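The gripper on bench two

The workshop in Illside opens at six on a Thursday evening, and by half past the heater has taken the worst of the February chill off the front room. The back room stays cold until eight. That is where the small machine work goes on, and where Mirela Bezerra and Helmut Strobel have been building a hand-held gripper since last summer.

It is a simple enough thing to explain. You hold it by a handle and squeeze, and two fingers close on whatever you point it at. A camera on top records what the fingers do. Later, the recordings are used to teach a robot arm the same job. The arm itself, a second-hand Hurov with one stiff joint, is bolted to a bench by the far wall and has so far learnt to pick up a sponge and put it in a bowl.

Bezerra repairs sewing machines for a living and came to the workshop to use the lathe. Strobel taught metalwork at a secondary school until he retired. Neither had built a robot before. They met over a broken drill press, which they mended between them, and the gripper came out of a talk they had while waiting for a belt to arrive.

"I wanted something to fold tea towels," Bezerra says. "Helmut said we should start with something that could hold a tea towel."

The first version was cut from birch offcuts and worked with a bicycle brake cable. It closed well and opened badly. The second used a pair of gears from a toy, and one of them lost its teeth within the week. They are now on version 4, and most of the parts are made on the workshop's own printer, an old Nkuna that Annick Vidal looks after.

Vidal is particular about the printer. She keeps a notebook beside it in which every job is written down, with the material, the time it took and whether it failed. A good many of the entries in the autumn are in Strobel's handwriting, and a good many of those say "warped". He was printing the fingers lying flat, to save time. Vidal had him stand them on end with a wide brim round the base, and slow the machine down. The prints took most of an evening each after that, and they came off square.

"He's patient with metal and not with plastic," she says. "It's the same job really. You have to let it cool."

The whole gripper has cost them 22 pounds in bought parts, not counting the camera, which Bezerra already had. The money went on screws, bearings, a spring and a roll of rubber sheet. The arm was given to the workshop by a packaging firm that was clearing out a unit, along with a crate of leads, most of which fit nothing.

The linkage took longest to get right. The two fingers have to move by the same amount, or the object gets pushed sideways before it is held. In version 3 the left finger arrived first every time. Strobel took it home, measured it on his kitchen table and found that two of the pivot holes had been drilled by eye. They had been drilled by him. He made a jig for the next set, and the jig now hangs on a nail over the bench with a label asking people not to use it as a ruler.

Wear was the next problem. A bare hole in printed plastic goes oval if a screw turns in it often enough, and a gripper like this one opens and closes all evening. Bezerra kept a count for a fortnight on a clicker borrowed from the front desk and reached 1,537 squeezes. By then the play in the old arms could be felt in the handle. The pair bought a bag of inserts, opened out the holes and pressed the new parts in with a vice.

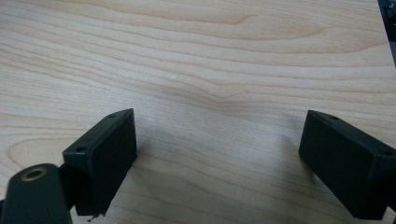 Strobel likes to check the fingers over a plain surface before any recording is done. He says faults are easier to see with nothing between them. On the pale wood of the tabletop the two black blocks stand out well, tilted in towards each other, with a pair of small round holes along the top of each and the grain running on under the gap. A brass-coloured ring sits in the arm on the left-hand side. He looks along the inner faces first, then the lower edges, and the left one is a little rough along its rim. He has a strip of fine wet-and-dry paper in his shirt pocket for edges like that. After that he squeezes the handle slowly and listens. A click means a screw has backed out.

Once the check is done, Bezerra takes over. She does most of the recording, having the steadier wrist. A session goes on until her hand gets tired, and she is strict about stopping then, as tired recordings teach the arm tired habits. She reaches, closes, lifts, puts down, opens and starts again. Clothes pegs are the current task. Before pegs it was the sponge, and before that it was a foam block from the Flasard packing crate the lathe came in.

They want 1,000 good recordings of the pegs before they try the arm on them. Thaís Cordeiro, who writes software for a bus company and helps with the training side, thinks they may need more, and that the light in the back room should be kept the same from one week to the next. She has asked for the blind to be left down. Other members keep putting it up.

Cordeiro runs the training on her own computer at home, overnight. She brings the result back on a memory stick, and everyone who is in the building tends to drift over to the arm to watch. The first attempt at the sponge went straight past it and pressed on the bench until the motor cut out. The fourth picked it up. There was some applause, and Cremilda Meireles, who was glueing a chair in the next bay, came through with the clamps still in her hand to see what the noise was.

Meireles has since asked if the arm could hold a chair leg still while the glue sets. Strobel told her that a clamp would do it better, and she said she had run out of clamps.

Version 5 is drawn but not started. It will have a shorter handle and softer pads, and Bezerra wants the screws all to be one size so that a single driver will do. The tea towels are pencilled in for the summer. Until then the workshop is short of wooden pegs, and there is a box for them by the front door.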